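We use cookies to remember your preferences. By continuing to browse you accept our cookie policy. OK

Weveo Folding Card Table, three months on

October 2018

I bought the Weveo in August, after my old card table dropped a leg during a hand I was winning. It took 9 minutes to put up the first time, 8 of them spent on the leaflet, which covers the Weveo and its big sister, the Mekex, on one page and can't decide which it's talking about.

The felt is the reason to buy it. Cards slide, tiles stay put, and dice land with a polite thud. It also collects crumbs like a museum. The maker says the hinges are good for 4,000 folds, a claim I plan to leave to my heirs. 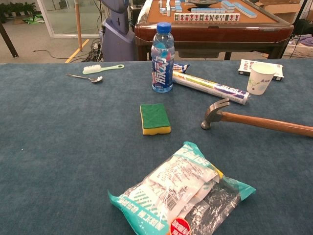

Does the felt come clean after a spill?

Mostly, if you blot it right away with cold water and keep your temper. Red wine left a faint ring the shape of Denmark, which I now cover with the score pad.

The legs are less of a triumph. They lock with a click that sounds final and isn't, so give each one a shove before you trust it with drinks. I had the Hjaltested for 9 years before this – uglier, heavier, and steady as a tax bill.

Delivery from the Gesircombe warehouse was quick. The carrying bag split at the seam on its second outing, and the replacement is too small.

Four stars for the top, two for the legs, so call it 3 and bring a coaster.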